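손목 카메라 다시 잡기: 나무 테이블 셀 정비 일지

7월 | 글쓴이 Enikő Kocsis | 읽는 시간 4분
인쇄하기 | 이메일로 보내기

드디어 손목 카메라 캘리브레이션을 처음부터 다시 했습니다! 지난번 글에서 그리퍼가 물건 옆을 자꾸 집는다고 투덜댔었죠. Miklós Bárány 님이 댓글로 "팔을 의심하기 전에 카메라 기둥부터 만져 보라"고 하셨는데, 정말 그 말이 맞았어요. 클램프 손잡이가 손가락 두 개로 돌아가더라고요. 팔 쪽 파라미터만 사흘을 붙들고 있었는데 말이죠.

그래서 이번에는 순서를 바꿨습니다. 기둥, 케이블, 손목, 그다음이 소프트웨어. 저희 셀은 Fevlow라는 이름으로 부르고, 설정 파일도 전부 그 이름으로 묶어 둡니다(나중에 검색하기 편해요).

기둥과 케이블

클램프는 손잡이를 완전히 풀었다가 높이를 맞추고 다시 조였습니다. 조인 다음에는 기둥을 손으로 살짝 밀어 보고, 클램프가 따라 움직이지 않으면 통과. 케이블은 기둥을 따라 내리되 팽팽하게 당기지 않는 편이 좋아요. 예전에 바짝 묶어 뒀다가 커넥터 쪽이 헐거워져서 영상이 뚝뚝 끊긴 적이 있거든요. 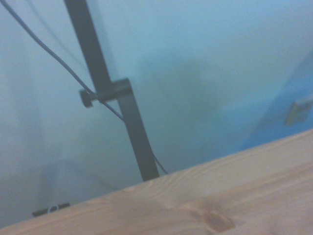
손목 카메라로 본 기둥과 클램프. 검은 케이블이 기둥을 따라 내려간다.

손목과 그리퍼

팔이 멈춘 상태에서 비상정지 버튼을 눌러 두고 플랜지 볼트를 대각선 순서로 점검했습니다. 하나가 아주 조금 돌아갔어요. 그리퍼 하우징 쪽 케이블은 손목을 양쪽으로 끝까지 돌려도 여유가 남는지 꼭 보셔야 합니다. 물론 돌려 볼 때는 버튼을 풀고, 손은 빼고, 속도를 최대한 낮춰서요!

집기 시험은 페트병으로 합니다. 눕혀 놓으면 굴러가기도 하고 뚜껑 쪽과 바닥 쪽 굵기가 달라서, 정렬이 조금만 틀어져도 금방 티가 나요. 손가락을 벌린 채 병 위까지 내려서 일단 멈추고, 양쪽 간격을 눈으로 본 다음에 닫습니다.
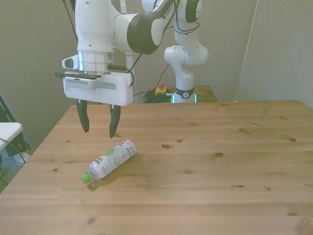

이 과정을 병 방향을 바꿔 가며 40번 반복했고, 빗나간 건 11번이었습니다. 많죠? 그런데 빗나간 방향이 거의 다 같았어요. 저는 이게 너무 반가웠습니다. 제멋대로 흩어지면 막막한데, 한쪽으로 쏠려 있으면 오프셋 문제일 가능성이 크니까요. Bianka Halász 님이 만들어 주신 기록 스크립트(이름이 Mudari예요) 덕분에 그래프로 보자마자 알았습니다.

기준점 다시 찍기

테이블이 소나무라 옹이가 많은데, 이게 은근히 쓸모가 있습니다. 마커를 붙이기 전에 큰 옹이 하나를 정해 놓고 손목 카메라를 그 위로 보내 보면, 대충 어느 쪽으로 밀려 있는지 바로 감이 와요. 판재 이음선도 회전이 틀어졌는지 볼 때 좋고요. 다만 옹이는 어디까지나 눈대중용이고, 실제 계산은 마커 판으로 합니다. 이번에는 자세를 바꿔 가며 약 63장을 찍었습니다. 흐리게 나온 장면은 과감히 버리세요. 아깝다고 넣으면 오차만 커집니다.
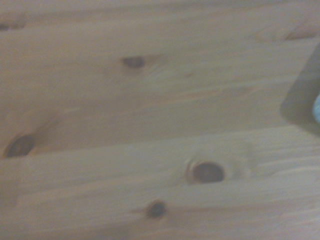 남은 일

- 노출값 고정하기. 자동으로 두면 팔 그림자가 들어올 때마다 밝기가 출렁거립니다.
- 플랜지 볼트에 풀림 확인용 표시선 긋기. Imre Oláh 님이 노란 페인트 펜을 추천해 주셨어요.
- 새 오프셋으로 병 집기 40번 다시 돌리기. 결과는 다음 글에 올릴게요.
- 예전 설정 파일은 지우지 말고 날짜만 붙여서 보관.

혹시 비슷한 셀을 쓰시는 분 중에 클램프 손잡이를 육각 볼트로 바꿔 보신 분 계신가요? 덜 풀릴 것 같기는 한데 높이 조절할 때마다 렌치를 찾아야 하니 고민이네요. 댓글로 경험담 부탁드려요!

인쇄하기 | 이메일로 보내기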